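Cleaning the Dust Out of a Desktop Computer
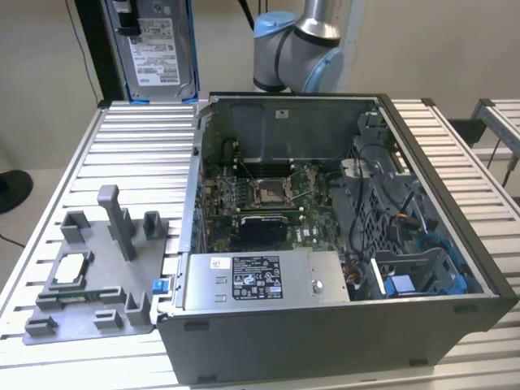 A desktop that lives on the floor takes in dust all year. Carpet, pets and a nearby dryer make it worse. If the fan has started to run loud when you're only reading email, it's time to open the case. The job takes an evening at most, and October is when I do ours, before the furnace comes on.

What you need

A Phillips screwdriver
A can of compressed air, or a small electric blower
A soft paintbrush, 2 inches wide, kept for this job only
Cotton swabs
Rubbing alcohol, 90 percent or higher
A saucer or egg carton for the screws

Before you open it

Shut the computer down from the menu, switch off the power supply at the back and pull the plug. Hold the power button in for a few seconds. Take a picture of the back with your phone so you know which cable went where, then unplug the rest.

Work in the garage or on the porch if the weather is dry. Dust that comes out of a computer settles on everything in a kitchen. Touch bare metal on the case before you reach in, and do it again if you've walked away to answer the phone.

Most side panels come off with two screws at the back edge and a slide toward the rear. Some have a latch. Don't pry at the corners.

Blowing it out

Keep the can upright and use short bursts. Tilted cans spit liquid. Hold each fan still with a finger or a swab while you blow on it — spinning it fast with air is hard on the bearings. Start at the top of the case and work down, and finish with the front grille, where the hair collects.

Blow through the power supply from the outside vents. Never open the power supply itself, even unplugged.

Loosen caked dust with the dry brush. Fan blades can be wiped with a swab barely damp with alcohol. Leave the memory slots and connectors to the air can alone.

I don't use the household vacuum inside the case. The hose builds up static and the nozzle knocks things. It's fine for the floor afterward.

Putting it back

Check that no cable is resting against a fan, push on any plug that looks crooked, and slide the panel home. Give the alcohol time to dry before you plug in. If the computer beeps or won't start, unplug it again and reseat the memory.

A reader, Nhyira Ackah, sets her tower on an upturned wooden crate to keep it off the carpet, and she now cleans it once a year instead of twice. Leave a hand's width between the back and the wall.

Next: getting crumbs out of a keyboard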